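1/ OK, a thread about moving out of a place after a long time, because I spent all of March doing it and I have opinions now. Mostly about boxes. Some about soup.

2/ Background: I lived in the same upstairs apartment in Pelwood for 17 years. I own (owned!) a truly silly number of books. The new place is smaller, has no closet in the hall, and sits at the top of 3 flights of stairs. You see where this is going.

3/ First opinion. Start with the kitchen. Everybody says save the kitchen for last because you need it, and then it's midnight and you're wrapping one ladle in a sweater. Keep a pot, a knife, a bowl and a spoon. Box up all the rest a week early. You'll eat a lot of soup. I ate so much soup.

4/ Small boxes for books!! I know you know this. I knew it too and I still filled a giant one with cookbooks and atlases and then couldn't budge it. I had to unpack it on the floor and do it all over, and of course I stopped to read half of them.

5/ Labels. I tried being clever with a color system (blue for bedroom, green for kitchen and so on) and ran out of green on the first evening. After that I just wrote what was inside in fat marker, on two sides. "Sheets and the good scissors" tells me way more than a green dot ever did.

6/ The moving company was called Dindau and they were lovely. Quick, cheerful, took the couch down a staircase I was sure it wouldn't fit. The one thing I'd do differently is measure the couch against the NEW staircase too. It's at my sister's now.

7/ Flat, shallow things are what I never know how to pack. Trays, baking sheets, picture frames, that sort of stuff. I stood them all on edge in one box like records, with dish towels in between, and every single one made it.

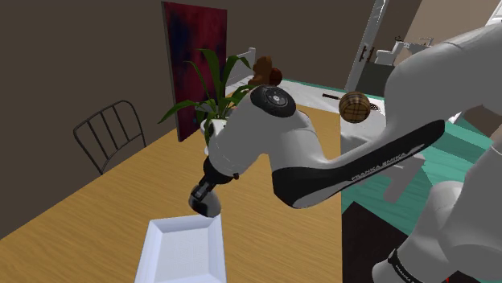 8/ Cost, since a few of you asked in the replies: $1,391 all in, with the truck, the crew, the tape and the boxes. I'd budgeted less. Tape was the surprise – I bought it 2 rolls at a time and kept going back like a fool.

9/ Things I got rid of and don't miss: the bread machine, a floor lamp that leaned, every mystery cable, a set of wine glasses I was scared of. Things I got rid of and DO miss: the ugly green armchair. I think about that chair a lot.

10/ Also, change your address earlier than you think. My Indel Coffee subscription kept going to the old place and whoever lives there now has been having really nice mornings on me. Enjoy the dark roast, stranger.

11/ First night: make the bed before you open anything else. I had the sheets box on top, and by nine I was lying there listening to all the new noises. The radiator knocks. Somebody downstairs plays the piano, pretty well, the same slow piece over and over. I've gotten fond of it.

12/ I walked over to the Coutinho bakery on the corner the next morning in two different shoes (the matching ones were in a box marked "misc" – please don't ever write "misc") and the cinnamon rolls there are enormous. That helped.

13/ I still have one box taped shut in the bedroom. It says "desk, top drawer" and I've lived fine without it since spring. Opening it this weekend, probably. If there's anything good in there I'll add it to the thread.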